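Chores, Attempted: the Jimix Gallery
31st August

Every summer we are told that the household robot is a year away, and every summer I still carry my own cups to the sink. This gallery looks at the state of the art in fetching, wiping and putting things back where they were. The full set from July and August runs to 303 pictures, of which 302 are on the archive page for those with patience and a good connection. The remaining one gets the big slot on this page.

A word on standards. Estby, our sister page, scores machines on speed. We score them on whether you would let one near your kitchen, a test that plenty of teenagers fail as well.

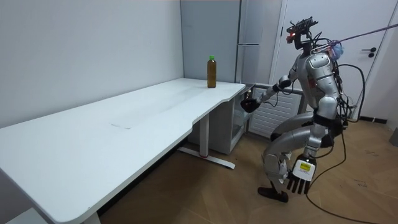
Fetching a drink is the chore everyone asks for first, usually from the couch. It sounds like the easy one, and anybody who has watched a machine think about it will have revised that opinion. You have to get the height right, the distance right and the grip right, and you have to do all of it without taking the furniture along. The humanoid has its knees well bent and one hand just off the corner of the desk, a little lower than the tabletop, with the green-capped bottle still several hand-widths farther on. I know the posture well - it is mine when I have dropped a contact lens. There is also the matter of the purple tether at its back and the black cables across the floor, so for now any butler of this sort had better work close to the wall.

Ostapchuk scale, for newcomers: zero is a doorstop, 20 is a competent aunt. Fetching gets 11 from us this year, mostly for ambition. Folding towels stays unrated until next time.

Next gallery: Lurkach, and the shop floor. Shelves, boxes, one very long aisle.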